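Stondside Under-15s are through to the Vitlow Cup semi-final, and what a Saturday it was! Anyone who stayed in bed missed the best game our girls have played all season, played in front of 371 people, a club record for a youth fixture.

Lirnano came with a big, quick side and went two up inside half an hour. Their number nine was a handful all morning and our back line spent a lot of time running towards its own goal. Coach Uthai Thongdee moved Shimada's loan winger inside at the break, pushed both full-backs on, and we looked a different team from the restart.

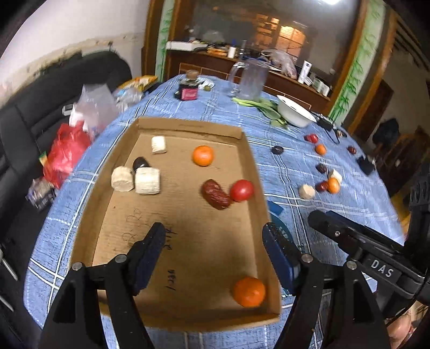 The first goal back came from a short corner, headed in at the near post, and the second was a scruffy thing that went in off a knee. We'll take it! By then the noise on the far touchline was something else. Half-time food had been put out on the blue cloth as usual, and I'm told the mandarins and corn were still being passed along the rail when the winner went in – a proper strike from outside the box, low and hard, with four minutes left. Lirnano hit the bar in stoppage time and I don't mind saying I had my eyes shut.

Somkiat Hemmin was named player of the match for her work in midfield. She covered every blade of grass and still found the breath to take the last two goal kicks when our keeper had cramp.

Gate and raffle together brought in 1,574, and 400 of that goes straight to the travel fund for the semi-final. It's an away tie, kick-off 10.30, and the coach has room for a few more supporters, so please put your name on the list in the clubhouse before training. Bring a flag if you've got one.
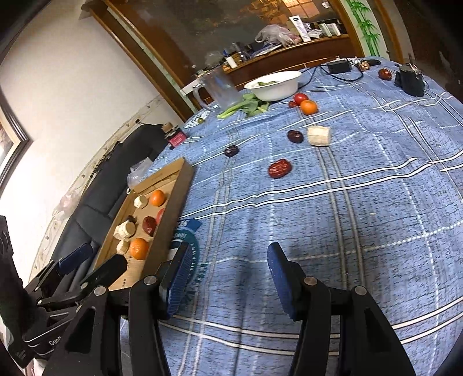
Mandarins on the blue check cloth.

Under-13s report next time, as their match was called off at Shimada with a waterlogged pitch. Kit orders for August are open now – children's sizes are going fast.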